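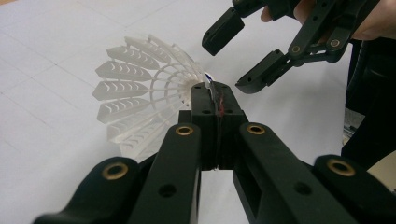 Photo: Montserrat Lozano

Every October I go through the pair of hand-held grippers, and this year I finally wrote down how I do it.

They are the same design, black plastic links with brass bushings in the pivot holes. The plastic lasts. The bushings are where the trouble starts. Once one gets a little play in it, the jaws stop meeting square and a small part like a shuttlecock base rolls when you pinch it.

I keep a tally of open-close cycles for each one. The older gripper was at 588 when it began to feel sloppy, so I now check at 300 and again every 300 after that.

The check is short. Hold the center block still and wiggle each arm sideways. On the older gripper the 4 big bushings, one per arm, get looked at first. If an arm clicks, pull the pivot screw, push the bushing out with a dowel and wipe the hole. No oil – it collects grit and the fit gets worse. Press the new bushing in by hand. If it needs a hammer, the hole has a burr.

I get my bushings from Rahimi in Flanville. The Pisby ones are cheaper but came slightly oversize and I had to sand every hole.

After that I do the shuttlecock test. One gripper clamps the base with the skirt lying on the table, and Montserrat comes in with the other one to take it. If the handoff goes through without the skirt swinging, both are done.

Still to do: new finger pads for the second gripper, and a better case to carry them to Munadley.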